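The Second Pair of Fingers

Kidus Admasu came in at ten to seven on Wednesday and turned the heaters on before he took his coat off. The lab at Varnberg was one long room above a tyre depot, and in April it still held the night's cold until the middle of the morning. He made tea, carried it to the bench, and read the note that had been left under the keyboard.

It said: Solberg want an answer by four. One pair or the other. Not both.

He had been hoping for both. There were two sets of fingers in the trial, and he had lived with them for 20 days. The Trurnix pair were stiff and flat and had cost more than his car. The Wanix pair had black ribbed pads low down and pale backs that curved away above them, and they had come in a padded envelope with no invoice. The Trurnix fingers had finished their runs the night before. The Wanix fingers had 271 grips behind them and a few still to go.

He logged in, brought the arm up to its start position and called up the wrist camera on the left-hand screen. He had never liked the wrist camera. It sat so close to the work that everything looked enormous, and a thing he could have named at once on the bench became a wall with a light behind it. But Solberg had asked for wrist pictures with every result, so he took wrist pictures.

The arm went down, closed and came up. He saved the view and typed a line beneath it.
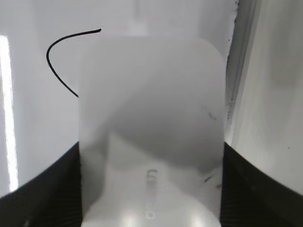

Wanix pair, first lift of the morning. Pads low on both sides, cable behind.

He leaned in to the screen. Two dark smudges showed near the right side of the plastic, small as crumbs. He wiped the monitor with his sleeve and they stayed where they were. There was lettering too, running sideways near the bottom, too faint for him to make out.

"Dirt," he said, to the room, and wrote it down with a question mark.

At half past eight the phone rang. It was the woman from Solberg, whose name he had been told three times and still could not hold on to. She asked how the trial was going.

"The Trurnix fingers are more exact," he said. "If the part is where you say it is, they pick it up in the same place every time."

"And if it isn't?"

"Then they push it over."

She was quiet. He could hear a kettle at her end.

"And the others?"

"The others don't much mind. They close on it wherever it is, and it sits a bit differently each time. You'd have to look at the camera afterwards to know how you'd got hold of it."

"That's an extra step."

"It is."

"We don't like extra steps," she said. She told him four o'clock again and rang off.

He ran the next grip, and the next. Between them he wrote up the Trurnix results, which took no time because they were all alike. He had a page of numbers you could have laid a ruler along, and then one line near the end where the part had been set down 3 millimetres out and the finger had caught the top of it and knocked it flat. He had been standing beside the arm when that happened. It had made a small, ordinary noise, and the arm had carried on up with nothing in its hand and gone through the motion of placing it.

He thought about that more than he thought about the page of numbers. His father had driven a bus, and used to say that he trusted a driver who looked twice. Kidus had found this dull as a boy.

By noon the room was warm enough to work without a coat. He ate a cheese roll standing up and watched the left-hand screen. The grip he had now was a good one, white and square between the fingers, with a light reflected down the left side. He could see a pale panel low on the face, and in it, turned on its side and back to front, the word deli. He tilted his head until his neck hurt, and read it again to be sure. Over to the right was a small dark curl, like a hair. He wrote that down as well, and this time he left off the question mark and put: mark, look at lens.

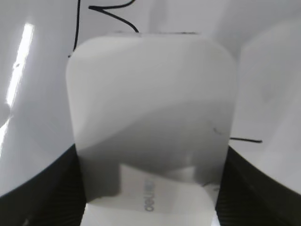

Four o'clock

He rang her at two minutes to.

"The Wanix," he said.

"With the extra step."

"Yes. I've put the reasons on the second page."

He heard her turn the paper over. It took her a while to read. Downstairs a wheel was being rolled across the depot floor, and he waited until it stopped.

"You've written here that the other one didn't know it had dropped the part."

"It didn't."

"All right," she said. "Send me the pictures."

He sent them, shut down the arm and went to find a cloth for the lens.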